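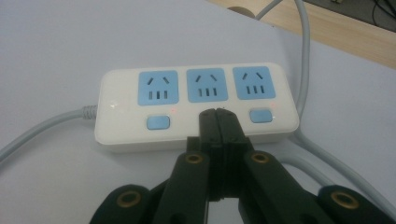 My mother's house had two outlets per room, and for most of my childhood that was plenty. One was for the lamp and the other was for whatever you happened to be doing, whether that was ironing or listening to the ball game. If you wanted to vacuum, you unplugged the radio, and everybody in the room had to talk to each other for a while (or at least shout over the noise).

I've been thinking about that house since we moved into our apartment on Gesard Street last September. It's a lovely place and I don't want to sound ungrateful, but every single thing in it wants to be charged. The toothbrush wants it, the doorbell wants it, and my reading light, which used to run for months on a pair of batteries, now gives me a sad little blink after 28 hours and goes dark in the middle of a chapter.

I know the usual answer, that it's all more convenient this way, and some of it is! I wouldn't give back my cordless drill for anything. But I do think we've let the people who make these things hand us a chore and call it a feature, and I'd happily pay a bit more for a doorbell that simply sat on its wire and rang when someone pushed it.

So I've started small. The old kitchen clock is back up on the wall, the wind-up one, and every Sunday after breakfast I give it its turns with the key while the coffee finishes. It loses about 3 minutes a week, and I've decided I can live with that.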